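Do you need a risk assessment for an arm that only ever exists in simulation?
Posted in Robotics > Rules and Good Practice by Kwaku Essien

Hi all! I help run a makerspace robotics night and we've gone all in on simulated arms this term, and I'm having a ball with it. Six-year-old laptops, free software, arms swinging about all evening and not a single pinched finger.

So, the thing I'm stuck on. We're writing our house rules before a real arm arrives in November, and one of our members says we should apply the same rules to the simulated cell as we will to the real one: written home pose, speed limits, a clear work area before anyone presses run, the lot. Another member says that's silly because you can't hurt a physics engine. I can see both sides! Right now our only written rule is "save before you run," and we have 76 saved runs with names like test_final_B that I can't tell apart.

Is there a sensible standard for this? And if we do write sim rules, what should go in them? We use a plain setup, one arm, one table, one mat as the work area. Our project is called Lerulen if anybody has bumped into it.

Bindu Lobo
Accepted by the poster

Oh I love this one, because we went through exactly the same argument on our Romard project and came out the other side as total converts. Write the rules! Write them now, while it's cheap!

On the standards part first. The industrial robot safety standards (ISO 10218 is the one you'll hear about most) deal with real machines and the people near them. They don't ask you to do a risk assessment for a rendering. But when your real arm turns up, somebody has to do one for that arm, in that room, with that tool on the end, and no pile of clean sim runs will stand in for it. Please put that sentence at the very top of your house rules.

Now for the sim side, what I'd call good practice. This is what we keep on one page:

Give the start pose a name and write down the joint values. "Sort of folded over the mat" will be a different pose for every person who reads it.

Start every run with a clear mat, then add your objects from a script, so the starting layout is written down somewhere.

Match the simulated joint limits and speeds to the real arm you're getting. If you raise them to get through a batch faster, say so in the file name and never copy that config across.

Model the tool. If the real arm will carry a gripper, the extra length matters, and a path that clears the table with a bare flange may drive the fingers straight into it.

Save a still from more than one viewpoint before you start the batch. Check the elbow as well as the wrist, people always forget the elbow! Shadows help you judge the pose, but don't measure clearance by eye from them. Ask the software for the distance.

Record the random seed and the software version with each run. We had 599 runs on Romard and had to throw out 189 of them when two versions got mixed up. I still get a little pang about it.

What surprised me was how much the newcomers liked it. They do the whole routine out loud now, and when they get near real hardware the habit is already there. Have fun with it, you're at the best part!

Cirilo Orozco

you don't need any of that for a sim, just run it. if it crashes it crashes

Only thing I would say is keep the stop key the same as what you'll have in the real place. Not the actual e-stop obviously, that's a hardware button and needs to be one.

I-hsuan Lai

I'm with Bindu nearly all the way, and so happy to see a club thinking about this before the crate shows up.

Where I'd go a bit further is the workspace boundary. Put it in the sim as a real constraint that the planner has to respect, even if your mat already looks like a perfectly good boundary. A mat is only a surface, the arm doesn't know it means anything. On Alva we set a box over the mat with 4 side walls and a floor slightly above the table, and any path that poked through was rejected before it ran. Then do the boundary again, properly, on the real controller, using whatever safety-rated functions the manufacturer gives you. A software box in your planner isn't a safety function, and please don't let anyone in the club talk about it as if it were.

Cirilo, I have to disagree on "if it crashes it crashes." If you don't log it, somebody else will run the same path in November.

Kwaku, for the stills, pick a high viewpoint that takes in the base, the wrist and the mat together. Two renders of the kind of setup we're all talking about, so you can see what to look for:
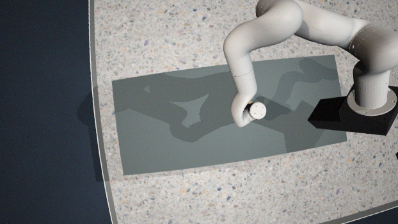
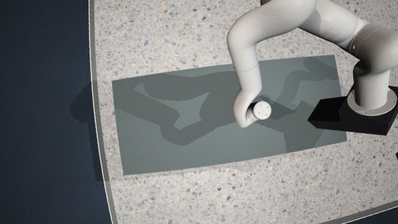 Simulated arm over a clear mat, base mounted on the right, wrist hooked back over the work area.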